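Notebook, shell fabric and fill, February

Picked up the second Flakeck sample this morning and I'm so pleased with it. The baffles are stitched through at 53 mm now, and the fill stays put! Last month's version slid to the hem after a couple of washes and left the shoulders with next to nothing in them. Ran this one through the machine three times with the tennis balls in the dryer, and the loft came back in every chamber except the small one under the left arm (my stitching, not the pattern; I caught the lining and starved it).

Fill is the 100 g Prokard sheet in the body and the loose stuff in the hood. Viktória wants to try 130 g in the back panel only. I was against it, then I put her mockup on and walked to the bus stop and back in the wind, and okay, she's right. It's lovely. Makes the zip side look a bit flat by comparison, so we'd have to move the side seams forward.

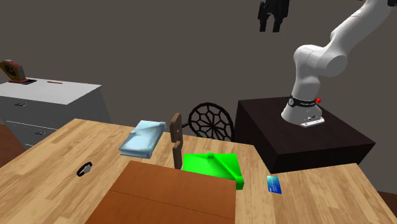
Render: Ruairí Duggan

Shell: Simel ripstop, lot 761. Sprayed it on the board and the water beads up and rolls off beautifully when the fabric is new. After the washes it still beads, but it wets out along the needle holes at the shoulder yoke. Tetteh suggests shifting the yoke seam back so it sits under the hood. Cheap fix, same pattern pieces, just a new notch. Yes please.

Pockets. Hand pockets are finally deep enough for gloves. Inside pocket zip still snags on the lining at the bottom stop, and Rüdiger snagged it the other way too, going up. Try the narrower Qudah coil and topstitch the lining back from the teeth.

Cuffs: the soft binding feels so much nicer than elastic. Need to see how it holds up under a pack strap and a watch.

To do
- unpick left underarm chamber, refill, rewash
- cut back panel in 130 g, size M
- new yoke notch on the card pattern (Tetteh)
- ask Yufang Jiang if there's any rust orange left on the roll, the gray is dull
- hood drawcord, shorter, it slaps me in the chin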